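Clothes rail gallery - Clarnatwood community wardrobe

The wardrobe opened in December in the back half of the old Storkeo shop. People bring in shirts, blouses and coats they no longer wear, and anyone can take what they need. We had 200 pieces on the first Friday and very few hangers, so most of the early sorting was done on tables.

Kevin Llanos found us the small wooden racks. They have a round rod across the top and a shelf at the bottom, and they suit short things such as shirts and children's clothes. Long coats go on the wall hooks by the door.
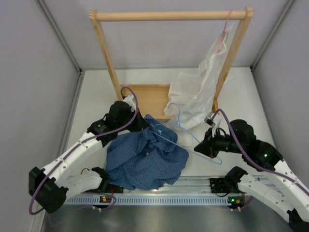

Shirts take up more time than anything else on the list. Cotton ones come out of the bags badly creased and want a good shake before they go on a hanger. Put one shoulder in first, then the other, and do up the top button so the collar sits straight. Thin blouses slip off plastic hangers - a rubber band wound round each end will hold them.

Please keep the hooks all facing the same way. It makes the rail much easier to look through when the room is busy.

Nii Annan looks after the hangers and would be glad of more, in any colour. Adult and child sizes are both useful, but wire ones are not, as they mark the shoulders. Leave them in the box inside the door, any time after 2.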